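Prev by Date | Next by Date | Thread Index | Search | List Home

Subject: Re: how many takes before you stop?
List: puranach-collect

Hello all, and a special hello to the three of you who joined since April,

> We have been gathering our own examples with the hand-held grippers
> for two weeks and have 200 of one task. The policy trained on them is
> fine in the room where we collected and hopeless next door. Do we
> just need more of the same, or should we be changing something? Also,
> how do you split the work between people? Ours get tired and the
> takes get sloppy after lunch.

What a good question, and I'm sorry it sat over the weekend (I meant to answer on Saturday and then the day got away from me, as days do). Our group at Gotitz went through the very same thing last year, so let me tell you what we did, and please take whatever is useful and leave the rest.

We started with 200 takes too, funny enough, all of them at one bench with one person. The arm learned that bench beautifully! Then we rolled it four feet to the left and it reached for the air. We now have 1,190 takes on the Tokarz task, and I would say the biggest jump came when we stopped going back to the lab bench and started collecting in ordinary rooms: offices, a kitchen, a hallway, anywhere someone would let us in. Windows were a big part of it for us. Daylight comes in so strong on the wrist cameras that the view outside goes to plain white, and if your training set has never seen that, the first sunny morning is a rude surprise.
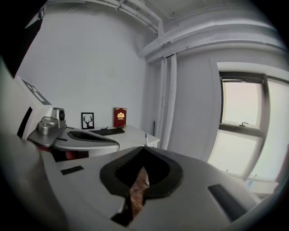
1. Change the room before you change the task

Leave the desk as you find it. We used to tidy up first, keyboards in a drawer, frames and books off to the side, and I think we did ourselves a real disservice. Do check your marker squares from both wrist views before you begin, though. If a marker is in deep shadow the whole session can be a headache later on, and it's such a small thing to turn yourself a little toward the light.

2. Keep the sessions short

We stop at 51 takes per person and swap, no matter how well it's going. Why 51? The first one is always thrown out as a warm-up, so that leaves an even fifty, and everyone can remember it. Your after-lunch trouble sounds awfully familiar. With us the sloppiness showed up in the hand-to-hand part long before anybody said they were tired.

3. Two-handed takes need their own rules

Ours are done standing, with both grippers held out over open floor and the thin white piece up between the jaws. Keep your elbows soft, bring the two sides together slowly, and hold still for a breath at the start and again at the end so the trimming script has something to catch on.
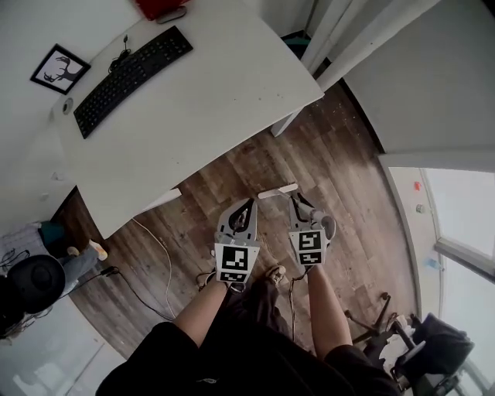 The other habit I'd pass along is to write down the bad takes as well as the good ones. We keep a plain text file with one line per take, and a dropped piece gets a "d" and a fumbled regrasp gets an "r". For a long while we deleted the r's, and then one of our people left them in by mistake and the Clateo arm got noticeably better at recovering from a poor grip! So now the r's stay and only the d's go. I can't promise it will do the same for you, as your jaw pads may be softer than ours, but it costs nothing to try and you can always filter them out again.

As to more of the same, my own feeling is that another batch in the same room will buy you very little. I'd take the next few sessions somewhere quite different, retrain, and try it next door before you collect anything else. Do write back and tell us how it goes, even if it goes badly. And if anyone has a tidier way to line up the clocks on the left and right grippers, I would dearly love to hear it, as ours still drift over a long session and I am fixing them by hand.

Warm wishes to everybody,
the collecting desk at Gotitz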